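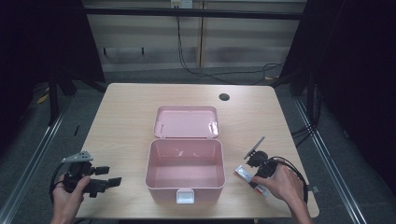

Section 3. Setting up an incident intake desk in Otura

Read this before you switch anything on. Covers a new desk at a place of worship, community hall or school office in the Staltberg area. If your desk was already running under the old paper forms, skip to Moving old reports, further down.

Before you start

You need:
- the desk code from your welcome email (the long one, not the invoice number)
- a phone line people can actually reach, even if it's just a mobile
- two people who'll take reports. One is not enough, people get sick
- the contact for your police liaison officer, name and direct number

CAUTION: Otura is not an emergency service. Someone in danger now calls 911. Put this on your door, your web page and your voicemail before you go live.

Create the desk

1. Sign in on a computer. The phone app can take reports but can't create a desk.
2. Go to Desks, then Add. Paste in the desk code. No spaces at the end, it will reject the code and won't tell you why.
3. Type the name the public knows you by. "Sutanto Hall" is good. "SH Desk" is not, callers won't recognize it on the reply.
4. Pick your area. Staltberg North and Staltberg Harbor go to different liaison officers so check the map first.
5. Set your hours. Leave a day blank if you're closed. Outside hours, callers get the voicemail message.
6. Save. The desk shows as Draft. Fine for now.

Note: you can change the name later but the area is locked once the first report comes in. Got it wrong? Write to support with the desk code and they'll move it.

Add report takers

1. Open the desk, choose People, then Invite.
2. Enter a work email. Shared inboxes get bounced.
3. Choose Taker or Lead. Takers write up reports. Leads can also read everyone else's, send them on, and close them.
4. The invite lasts 7 days. After that send a new one, the old link is dead.

Each desk gets up to 5 takers on the basic plan. Leads count as takers.

CAUTION: do not share a login. Every report carries the login of who wrote it, and if a case goes to court that matters.

Set up the form

The standard form has all the fields police ask for. Leave those in. You can add your own questions underneath.

1. Go to Form, then Edit.
2. Turn on the languages you can read and reply in. Only those.
3. Check the Type list. It covers verbal abuse, threats, graffiti and damage, assault, online, and refusal of service. Use Other if unsure, a lead can change it.
4. Under Motive, leave "as described by the person" selected. Takers record what they were told. They don't decide if it was a hate crime.
5. Consent box. Has to be ticked before anything is passed on. If the person says no, the report stays at your desk and goes into the count without a name.

Note: photos and screenshots can be attached after the report is saved, not before. Known problem. Save first then attach, or you lose teh text you typed.

Connect the phone line

Skip if you only take walk-ins.

1. Go to Lines, then Add line.
2. Enter your number. Otura calls it and reads out a code.
3. Type in the code within 2 minutes.
4. Record your voicemail message. Keep it short. Say the desk name, the hours, and to call 911 in an emergency.
5. If you use a Dandon desk phone, turn off its own voicemail first. Otherwise both pick up and the caller hears two greetings.

Test and go live

1. Make a test report from a different phone. Put TEST in the first line.
2. Check a lead gets the alert. Nothing there? Look in junk mail, then check the alert setting under People.
3. Send the test to your liaison officer. Warn them first please.
4. Get a reply. Delete the test.
5. Change Draft to Live.

Test reports left in the system get counted in the monthly figures. Delete them.

Moving old reports

Type them in one at a time with the orginal date, not today's. Mark as Historic so alerts don't go out. Paper forms stay in a locked drawer for 3 years, then shred.

If something was said to the newspaper or put in a public statement, don't paste it into the report. Attach it as a separate file under Related. Statements to the press are covered in Section 4, along with who on your side signs them off.

Problems

Desk code rejected: spaces, or already used. Try again by hand.
Alerts late: check the computer clock.
Report stuck on Sending: consent box not ticked, nearly always.
Lead can't close a report: the liaison officer still has it open. Call them.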